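We use cookies to remember your settings. Accept | Manage

Working near the arm: notes for session 2
7 March 2019
By Nusrat Patwary

OK, so last time we got through what a risk assessment is, and a few of you asked when we'd get to the rules you'll really use in the lab. Today! I'm going to go through ours more or less in the order you'll meet them, and please stop me if I rush (I do rush).

First, speed. While anyone is inside the taped area, the arm stays in reduced speed mode, and you check that on the pendant yourself. Don't take your partner's word for it, even if your partner is Kamrul Sultana, who wrote half of these rules with me. Our own limit is up to 500 jobs between gripper checks, and the Vishwakarma group next door uses 486 for reasons I have never got to the bottom of - use ours.

Second, the object on the table. Before you let the arm anywhere near something with knobs, buttons or dials, write down which parts it's allowed to touch and which it isn't. Put it on the task sheet in plain words. "Red dial, turn only" is great. "Controls" is useless, and I will hand it back to you!

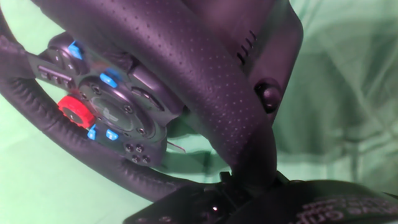
The same sheet needs a force limit for each part you've listed. A small button and a big rim shouldn't share a number, and if you don't know what a part can take, start low and come up slowly with your hand on the stop. Look for anything that could snag too - loose cables, threads, cloth. Tuck it away or tape it down, with the arm stopped, before you press start.

Third, logging. Every stop goes in the Nudby log, including the silly ones where you leaned on the button by accident. We have over 4,000 entries in there now and I still read them (with tea, usually). Write what you saw and what you did next. Guesses go in the comments box.

For next time, read the Ilten handout on shared workspaces and bring one filled-in task sheet per pair. Blank copies are in the tray by my door.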